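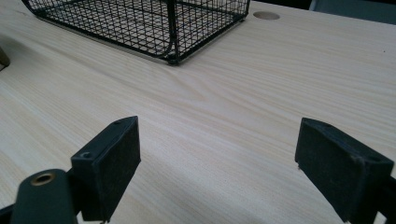 Basket task – gallery

Stills and notes from the Clotham study, which looked at how well a robot arm can learn table-top tidying from recordings made by people with a hand-held gripper. The work ran from February at our Dresley site. Ilona Csonka planned the recordings and Jenő Halász trained the policies. We kept 2,311 recordings after checking.

1. Open gripper, wire basket ahead

View from the gripper's own camera. Both fingers are open with nothing between them, and the black mesh basket is further up the table to the left. The wood grain shows through the mesh.

The camera sees both finger pads in this view, and the policy gets the same view at run time. We did not add a second camera over the table.

Thin wire was the hard part of this task. Our first policy, Fanwood, was trained on solid-sided tubs only, and with mesh it tended to aim for whatever it could see on the other side of the wire. It completed 62 of 224 test runs with the mesh basket.

The second policy, Vörös, had the same network and the same training time. The only change was the data: 189 of the tub recordings were swapped for mesh ones, so the total stayed the same. It completed more than half of its runs on the same test list.

Notes on the set-up

Table: pale wood with a printed grain. The small round hole near the basket was left uncovered in all recordings. Jenő tried masking it in software and saw no change in the results, so the mask was dropped.

Light: even, from above. Soft shadows from the fingers and the wire are left in. An early batch with a side lamp was not used for training.

Fingers: black, with block-shaped pads. The pads pick up small scuffs with use. We did not retouch these out of the recordings.

Start position: people were asked to begin with the gripper open and the basket somewhere in view, but were not told where to hold it. Ilona wanted the spread of starting angles to be wide – the arm was tested from starting points nobody had marked on the table.

What counted as a pass: the item inside the basket, released, and the basket still upright. Runs where the basket slid but stayed on the table were counted as passes. Runs stopped by hand were counted as failures.

The full run list is on the Clotham results page, sorted by policy and then by starting point.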